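Murkcombe workshop notebook
April, started 7:40 in the morning, finished after supper

Second go at the walnut hull dye bath, and I want to get it down properly this time, as the last entry was three lines and a coffee ring and I could not for the life of me work out from it what I had done. Sugeng Kusuma asked me for the recipe last week and I had to tell him I would get back to him. So, Sugeng, if you are reading over this at the bench, it is all in here somewhere, just be patient with me.

The wool is the Wubshet fleece, spun up over the winter into a two-ply that came out a little thicker than I meant. I weighed out 400 grams in four skeins and tied each one loosely in three places with cotton string. Loosely is the word to remember. In the first batch I tied them snug and got pale rings wherever the string sat, and while one visitor told me she thought they were lovely and asked how I'd managed it, I would like to be able to choose.

Washed the skeins in warm water with a drop of dish soap and left them to soak overnight. The rinse water was still a bit cloudy this morning, so I gave them another rinse and then one more for luck. That fleece holds on to its grease like nothing I have ever worked with.

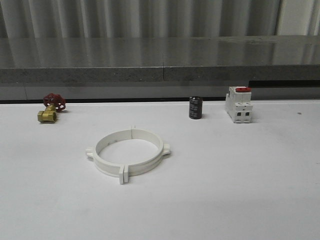
The hulls went into the big pot yesterday after lunch. These are the ones we gathered last fall and let go black in the bucket under the stairs — the smell when I took the lid off was something, and I apologize to everyone who was eating. I had 3000 grams of them, wet weight, which I know is far more than the wool needs, but I wanted the bath strong enough to use again for paler shades. Covered them with water, brought them up slowly, and kept them just short of a simmer until I had to go home.

Strained it this morning through the old pillowcase, twice. The first time through I was in a hurry and squeezed the bag, and a lot of fine black grit came out with the liquid. The second time I hung it from the hook over the sink and let it drip while I swept the floor and answered mail. Much cleaner. I had forgotten how little work it is when you simply leave it alone.

Skeins in at 9:15, bath only lukewarm. Brought it up over an hour and a bit, turning them now and then with the long stick. By the time it was steaming well they were already the color of strong tea, and by noon they had gone a good deep brown with a touch of red in it. I pulled the first skein at noon, the second at two, and left the other two in to cool in the pot.

I should say something about the Brindura kettle, because I have complained about it in these pages before. It is an enamel pot with a chip near the rim, and I have worried that the bare iron was dulling my yellows. For walnut I don't believe it matters a bit, and if anything a little iron ought to help the brown along. I would still keep the onion skins and the marigold well away from it. There is a label on the handle now.
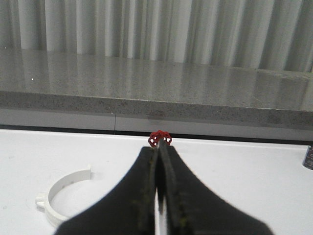 Does walnut need a mordant? It will take on plain wool without one, as the hulls have plenty of tannin of their own, and all four of these skeins went in with nothing added.

I did put a small scrap of alum-treated yarn in alongside, left over from the Draser order, to see if there was any difference. Wet, it looked the same to me. Dry, it may be a shade warmer, but I was looking at it by the window late in the day and everything looks warmer then. I have pinned it to the card next to a piece from the noon skein so that someone with younger eyes can give an opinion.

The card is numbered 16 and is in the brown folder behind the indigo ones. I wrote the times on the back in pencil.

Leftover bath is in the lidded bucket, marked with the month. It should be good for another round, and I would love to try some of the gray fleece in it if anyone can spare a skein. Please don't pour it out! It looks like dirty water, I know.

Still to do: rinse the last two skeins once they are cold, wash the pillowcase by itself, buy gloves. My fingertips are brown again and I have a dentist appointment coming up.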